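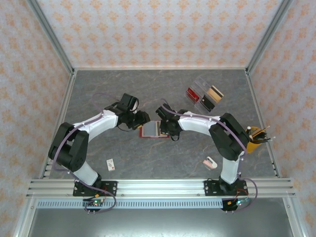

Culthorpe Folding Music Stand - review

I sing second alto in a choral society and play viola in a pit band when one needs filling, so a music stand gets more use in my house than most of the furniture. The Culthorpe replaced a wire stand that had been dropping its left arm since November. I bought it with my own money from the Pretitmont shop and have now used it for two full concert programmes and all the rehearsals that went with them.

The desk is a solid sheet with no holes, and it folds down the middle. Opened out it holds a vocal score and a pencil comfortably, or three loose A4 sheets side by side if you tape them. The lip at the bottom is deep enough for a thick oratorio score, and there is a second, shallower lip in front of it for the pencil. On cheap stands I have always ended up with the pencil on the floor in the quiet bits. It hasn't happened with this one so far.

Height is set with a twist collar. Fully down it suits a seated cellist, fully up it suits me standing, and I'm 164 cm. Liên Võ, who conducts us and is a good deal taller, tried it for one rehearsal and found it a bit low for conducting from. She uses a Clornalier, a heavier stand that doesn't fold, and she went back to it after the interval. If you are tall and mostly stand up, try the Culthorpe in a shop before you order.

The collar itself is stiff for the first week or so. After that it turns easily and still holds. I put a full score of the Hồ song cycle on it, the heaviest thing we did this spring, and the desk stayed where I had set it through both halves. The tilt is less good. It works by friction and there is a small screw at the back to tighten it, for which you need a coin or a flat screwdriver. Mine needed doing twice. A wing nut would have been better.

The legs fold up against the shaft and lock with a click. They spread fairly wide, so in a theatre pit you will be arguing with your desk partner over floor space. On a raked stage it was steady with one leg pointing downhill and less so any other way round. The rubber feet are quiet on wood. One came off in the bag and had to be pushed back on.

Packed up, it goes into a shoulder bag with a pocket for clips and a stand light. The zip is decent. The whole lot is heavier than a wire stand, and I noticed it on the walk from the station, but I wouldn't call it a burden. Setting up takes me less than a minute now. The first time took longer, as the instruction sheet shows the desk being fitted the wrong way round.

I used a clip-on light with it for a candlelit concert in April 2025. The top edge of the desk is thick, and one of my two lights wouldn't grip it properly. The one with the wider jaw was fine. The black finish doesn't throw glare back at you, which was a relief after years of shiny wire.

It cost me 15 pounds more than the stand I'd first been looking at. For someone who plays at home and leaves the stand up in a corner, I don't think the extra is worth paying. For anyone carrying one to rehearsal every week I think it is, provided they can live with the tilt screw. Spare feet and a replacement collar can be ordered separately, and I've ordered a set of feet.

Four out of five.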